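エルクーム再生センター視察報告

情報機器保全部会
報告者 武田貴美江(Kimie Takeda)

1. 視察の概要

2021年6月12日、当部会はエルクーム(Erkcombe)市内にあるナリッツ(Naritz)社の機器再生センターを視察した。同センターは、官公署、学校、事業所等から引き取ったサーバー及びデスクトップ機を受け入れ、部品の選別、点検、再組立を経て再び出荷することを業務としている。当日は、施設長のソコロ・タマヨ氏及び技術担当のダニヤル・ムガル氏にご案内いただいた。当部会からは、セーマ・ジョシ委員、アルメル・コスト委員及び報告者が参加した。

当部会では、保有機器の更新時期が重なることを受け、廃棄に代わる処理の方法を検討している。今回の視察は、その検討に資するため、再生工程のうち特に主基板周辺の作業と部品の保管方法を確認することを主な目的とした。

2. 施設及び受入工程

センターは2階建てで、1階を受入及び保管、2階を作業室に充てている。月間の受入台数は600台を上限とし、これを超える申込みは翌月に繰り越される。到着した機器には受付票が付され、外観の確認、記憶媒体の取り外し、清掃の順に処理が進む。記憶媒体については、消去の記録が発行されるまで別室で施錠保管する運用であり、当部会の定める取扱基準とも整合するものと認められた。

受入票の様式は同社の独自のもので、引取元の管理番号を併記する欄が設けられている。ジョシ委員より、当部会の台帳との照合が容易になる旨の所見があった。

3. 主基板周辺の作業

2階の作業室では、タワー型サーバーの筐体を横に寝かせ、側面を開放した状態で作業を行う。基板を水平に置くことにより、メモリーやプロセッサーを上方から垂直に扱うことができる。ムガル氏によれば、立てたままの作業に比べてソケット及びスロットへの無理な力が少ないとのことである。

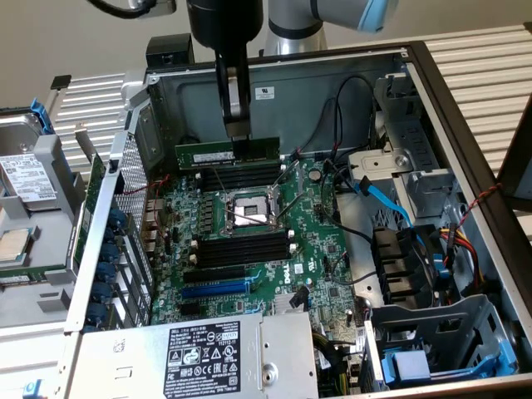

写真1 主基板上段のスロットとメモリーモジュール(Dell製タワー型サーバー)

メモリーについては、モジュールの上縁を保持し、端子部に触れないことが徹底されている。スロット両端のラッチの開閉、切り欠きの向き、装着後の座りの三点は、作業標準書に図入りで示されていた。同標準書は室内の全作業台に備え付けられており、改訂履歴も末尾に綴じ込まれている。

あわせて、基板上の電池の取扱いについても説明を受けた。電圧が社内基準を下回るものは例外なく交換し、交換の有無を出荷票に記載している。電源ユニットは定格表示ラベルの判読が可能であることを再使用の条件としており、表示が失われたものは動作に支障がなくとも部品庫には戻さない。

4. 部品の仮置き及び識別

今回の視察において、委員の関心が最も高かったのは部品の仮置き方法である。取り外した部品、又はこれから組み込む部品は、種類ごとに形を合わせた樹脂製トレイに収められる。
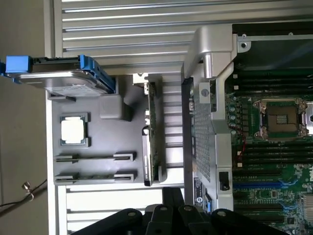 写真2 樹脂製トレイ上の部品と主基板。トレイ左上は青いキャリア付きのハードディスク、その下はプロセッサー

プロセッサーは成形された凹みに収まり、メモリー用には細長い保持具が設けられている。コスト委員から、複数の機種が混在する場合の識別方法について質問があった。ムガル氏の回答は、トレイ1枚につき筐体1台を原則とし、例外は認めていないというものであった。作業を中断する場合も、トレイは筐体から離さず、台ごと仕掛品の棚に移す。

部品庫には、同社がドヌサリ(Donusari)と称する在庫管理の仕組みが導入されている。棚番号と部品の履歴を結び付けるもので、引取元、点検日及び点検者を端末から照会することができる。ただし、拡張カードについては型番の登録が完了しておらず、9月までに整備する予定との説明であった。

5. プロセッサーソケットの点検

ソケットの点検は、再組立の可否を左右する工程として位置付けられている。固定枠とレバーを開いた状態で、内部の接点に曲がりや異物がないかを拡大鏡により確認する。判定は2名で行い、意見が分かれた場合は再使用不可として扱う。

直近の集計期間に点検を受けた主基板は458枚であり、判定結果は機種別に整理のうえ保存されている。タマヨ氏からは、不良の多くが輸送中ではなく、引取前の保守作業に起因するものとみられるとの見解が示された。この点は、当部会所管の機器を引き渡す際にも留意を要する。 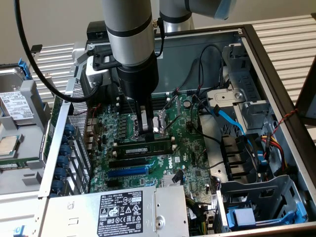 点検を終えた基板は、拡張スロット、配線、冷却部品の順に確認を受け、通電試験に回される。配線については、筐体内での取り回しを出荷時の状態に戻すことが求められ、固定具の欠品があれば同型機から補充する。通電試験の項目は80に及び、一項目でも基準を満たさない場合は前工程に差し戻される。

6. 質疑の要旨

再生機の保証について、同社は自社点検の範囲に限り保証書を発行している。保証の期間は機種により異なるため、調達に当たっては個別の見積りが必要となる。

輸送について、エルクーム市外からの引取りは提携先のハタック(Khattak)運送が担当する。緩衝材は返却を前提とした通い箱方式である。箱の保管場所を引渡側で確保できるか、当部会内で確認することとした。

作業者の教育について、新任者はトレイの取扱いと静電気対策の講習を受けた後、メモリーの着脱から実習に入る。講習資料の写しは、後日送付いただくこととなった。

7. 所見及び今後の対応

部品の仮置きと履歴管理が一体として運用されている点は、当部会の保守室においても参考とすべきものと考える。樹脂製トレイの導入については、対象機種を絞り込んだうえで、必要枚数及び費用をコスト委員が取りまとめる。引渡前の保守作業に関する注意事項は、ジョシ委員が案を作成し、次回の部会に提出する。

末筆ながら、ご多用のところ視察を受け入れていただいたナリッツ社の皆様に厚く御礼申し上げる。

以上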